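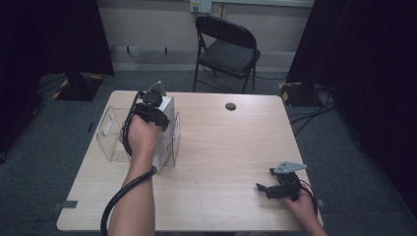
What is the Urkix Declaration?

The Urkix Declaration is a short statement on the rights of people held without charge, adopted by a group of civil society organizations in the town of Deltumstead. It has no force in law. Its signatories use it as a common standard when they report on detention conditions.

Main page | Contents | Human rights | Treaties and declarations | Recent changes

Background

The declaration grew out of a dispute over the Trerkari holding center, where people arrested during a series of street protests were kept for weeks without seeing a judge. Local lawyers collected statements from 603 former detainees. Many said they had been refused a phone call, and others said they had signed papers in a language they could not read. The statements were published as the Ahmadpour Report, named after the street where the lawyers had their office.

The report was criticized by the regional police authority, which said it had not been given time to reply. A second edition carried the authority's response as an appendix.

Drafting

A first text was written by Rüdiger Frerichs, a lecturer in public law, and circulated in December. It ran to 20 articles and was considered too long by several of the groups. Bergþóra Juhl edited it down to the present nine articles, removing most of the material on compensation and moving the section on medical care to the front. 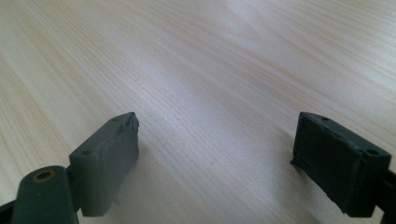
Debate over the shorter text centered on Article 4, which sets a limit on the time a person may be held before a hearing. Frerichs had proposed 24 hours. Groups working in rural districts wanted 48, on the grounds that courts there did not sit every day. The final wording gives 24 hours as the rule and allows 48 where no judge can be reached, including by video link.

Content

Articles 1 to 3 cover medical care, food and contact with family. Articles 4 to 6 deal with hearings, interpreters and access to a lawyer. Article 7 concerns minors, who are to be held separately from adults. The last two articles ask signatories to publish their findings and to protect the names of witnesses.

Reception

A public petition in support of the declaration gathered 3,438 signatures, above the 3,000 needed for a hearing before the regional assembly. The assembly took note of the text but did not vote on it.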